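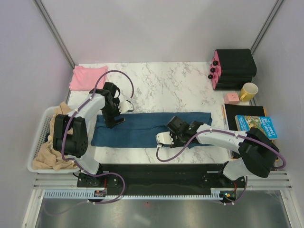
Rosine Roussel
Textiles Editor, Conmont Papers in Household Practice

3.2 Lengthwise folding of long cloths

The cloths in the Puston set are longer than the clear part of the work surface is deep, so they were laid out parallel to the front edge. Figure 4 shows a blue cloth in this position on the marble-patterned tabletop. A crease or folded edge runs lengthwise along the middle of the strip. We call this state the half strip.

A half strip was accepted for the next fold when both ends could be reached without lifting the middle. Of 329 layouts, 200 met this condition at the first check. The rest were smoothed and checked again.

12 shares
3 comments 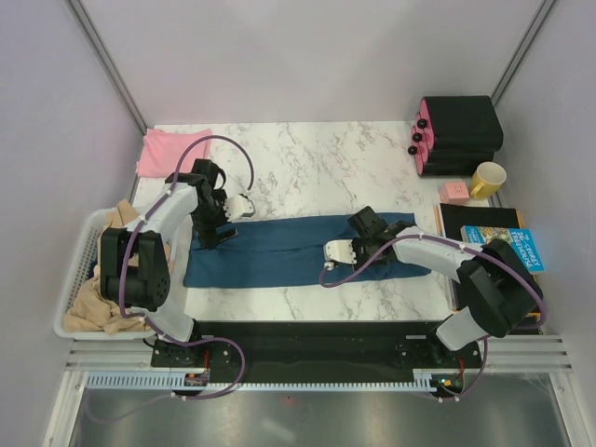
Vol. 7, p. 189

Figure 4. Blue cloth as a long strip, with a crease or folded edge along its length. The right end is slightly bunched and wrinkled.

Wrinkling at one end was scored separately from waviness of the fold. The near edge served as the reference line - in Figure 4 it is almost parallel to the front of the table, while the far edge slopes gently. Slope of the far edge alone was not scored as a fault. Scores follow the Belden scale, as revised in January.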